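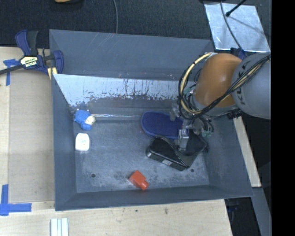

A KUKA arm at work over the gray bin at Skirkine. The clamp stays on all day.

Magazine > Features > Machines

Last updated: Tue 1 September

The first thing Zofia Kaczorowski asked me was whether I'd brought anything in my bag that a robot might find confusing. I had an umbrella, half a sandwich and a tangle of earbuds. She took the earbuds.

I'd come to Skirkine to see how a machine learns to pick things up, and I guess I expected a lot of typing. What I got was shopping! Zofia's team is collecting grasps, thousands of little tries at grabbing one item out of a mixed bunch, and every try gets saved with a note on how it went. They had 3710 of them on the morning I visited. The misses get saved too, and Zofia is much fonder of those than I would be.

The stuff is the fun part. There's a blue plush sort of creature in the far corner of the bin, a dark blue slipper-looking thing, something blocky in red-orange, and a glossy black item that everybody groans about (shiny surfaces are hard on the depth camera, I was told, and I nodded). The full collection runs to 654 objects, most of them from discount stores. Gisela Iturra does the buying and keeps the receipts in a cookie tin.

"I stand in the aisle squeezing things," she told me. "Soft, hard, slippery. Uriel won't come with me anymore."

Uriel Ojeda runs the afternoon shift, and he let me mix the bin between rounds. I was terrible at it. I kept laying things out nicely, side by side, like a yard sale, and he kept telling me to just dump them. A system that only ever sees tidy bins goes to pieces when it meets a messy one, so the overlaps matter - one thing leaning on another, a toy shoved up against the wall.

A round is 12 tries, then you mix again. We did that until my knees hurt. The software underneath is called Grakeck, and it picks where to grab next, partly from what it has learned and partly by plain guessing. They'll turn the guessing down in October, when the first full training run is due.

My earbuds went in at four o'clock. They're object 63 now, taking over from a pair that wore out, and I've been told I can visit.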